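Home | News | Interviews | Guides | Archive | Contact

"Write the rule so that a tired person can follow it"

Interview, May 2019

Lyle Abernathy has spent much of his working life with safety rules for machines in factories. Now he works at Durkex on rules for robots that will move in homes, and he says the second job is harder. "In a factory I can put a fence," he told me in the Durkex office in Prukbridge. "In a kitchen I cannot put a fence."

The guide his team uses has 42 pages. He wanted it shorter. The part on doors and handles alone was rewritten four times, the last time in October, after a long discussion with his colleague Cletus Bellamy about what it means to "hold" a handle.

"Cletus asked me a very simple question," Abernathy said. "Must the fingers touch the handle before the arm starts to pull, or is it enough that they are on both sides of it? I said of course they must touch. Then we looked in our own text, and it was not written."

Now it is written. The fingers go to both sides, the program checks the position, the fingers close, and only then is any pulling force allowed. Each step has its own limit and its own line in the log. If one line is missing, the run does not count, even when the door opened nicely.

I asked if this is not too strict for tests which are made in simulation, where no person can be hurt. He shook his head. "People learn their habits in simulation. If you accept a bad grip there, you will accept it also on the real arm. We keep the same rules for both."

The Firkine test set, which the team uses for this work, has up to 521 runs for each new version of the control program. Bellamy reads the failed ones himself. He does not trust a summary – he wants to look at the moment just before contact, from close to the fingers.
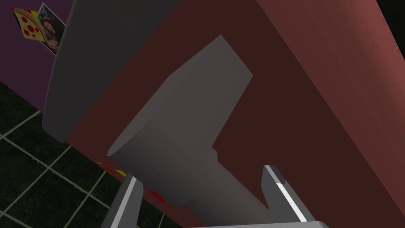
Simulated kitchen: the gripper fingers on either side of the handle shaft.

"From this side you can judge the gap," Bellamy said when he joined us later. "A number tells me the distance, but I also want to see what the finger can hit."

Both men would like other companies to share their failed runs. Haddad, a smaller firm in the same town, has agreed to exchange logs with them, but the two log formats do not match yet. Abernathy expects that this will take 3 more meetings. Bellamy thinks more, and he has already asked for a bigger room.

Contact the editors | © 2019 | Back to top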